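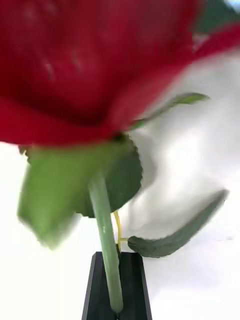 Imke Hinrichs asks whether silk flowers can be steamed without loosening the glue at the calyx. She has two boxes of stems that were stored flat since April, and the heads have creased. Most are polyester on wire, a few are older and feel like real silk. The steamer is a Trulero handheld with no temperature setting.

Brusik
Yes, just steam them. I do mine over a kettle.

Voß
It depends on the adhesive. Hot-melt glue of the ordinary craft type starts to soften near 78 °C, and steam at the nozzle is hotter than that. Keep the nozzle 40 cm from the head, work in short passes, and aim at the outer petals. The calyx should stay out of the steam. Shape the petals with your fingers while they are warm, then stand the stem upright until it is cool.
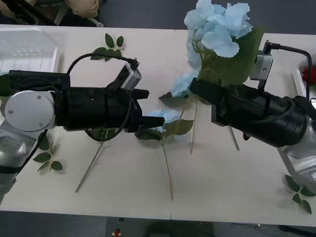 For the older stems I would skip steam entirely. Silk petals were often stiffened with starch or gelatin, and both go limp when damp. Dyes can run too, reds first. Test one leaf with a damp cotton swab before doing anything else. If color comes off on the cotton, dust with a soft brush and leave the creases alone.

Storage matters more than the steaming. Flat boxes will crease them again. I keep 200 stems upright in cardboard tubes with tissue between the heads — slow to pack, but the petals hold their shape.

Trillau
Agree with Voß on distance. If a head does come loose, scrape off the old glue before adding new, otherwise it won't seat. Leave it 2 hours before bending the wire.

Edited Sat 27 December: fixed a typo.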